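Folding a bulky cable-knit on the bed

mothball_17
Moved to Cedham with one dresser and too many sweaters. The beige one takes up a drawer by itself. My method so far is to throw it at the mattress and fold whatever faces up. Somebody must have a better one.

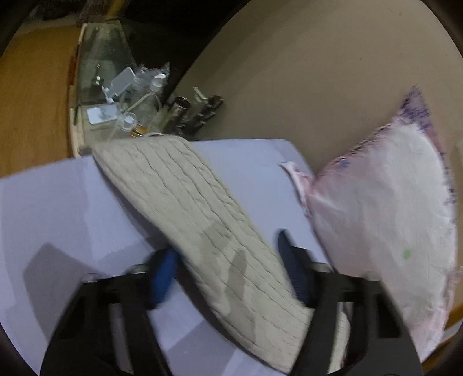
Brirnard Home Forum » Laundry & Linens Club
Thread started 2016-04-28

Bunched up lengthwise like that it could pass for a quilt. I've tried rolling it and got a bolster. I've tried thirds and got a brick with arms. Hangers are out, I hung one last January and by spring it was a dress.

drawerful
You're folding in the air, aren't you. Lay it down first. Front up, neckline toward the pillows, sleeves straight out, smooth the cables with your palms. Then sleeves in, sides in, bottom up once and stop. People get greedy and go for the second fold.

Foton
Face down, drawerful. Always face down. Sleeves go across the back and the front comes out looking like a sweater someone paid for.

drawerful
I have folded mine face up for 8 years and they look fine. In the dark of a drawer they are all equally handsome.

Foton
That explains your drawer pictures.

mothball_17
OK, flat and front up, because that's how it landed. Lavender sheet, pink pillowcases with trees and flowers on them, beige cables. I am told none of this goes together.

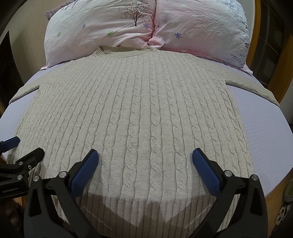
coutinho_knits
Face up or face down makes very little difference at this weight. Cables are thick wherever you crease them, so put the crease where you can live with it. I put mine just under the armholes and lay a rolled pillowcase inside the fold.

mothball_17
A pillowcase inside the sweater. So now the brick has a filling.

Foton
The roll works, I'll give Coutinho that. Still face down.

lintwise
Vacuum bag? Mine holds up to 500 whatever-they-ares and cost me less than lunch.

drawerful
Please don't crush cables in a bag. You'll be steaming them until you retire.

lintwise
I did it with four of them and they puffed back up overnight. Mostly.

drawerful
"Mostly"

mothball_17
Went with one fold and the pillowcase. The drawer closes if I lean on it. Next up is the gray one with the hood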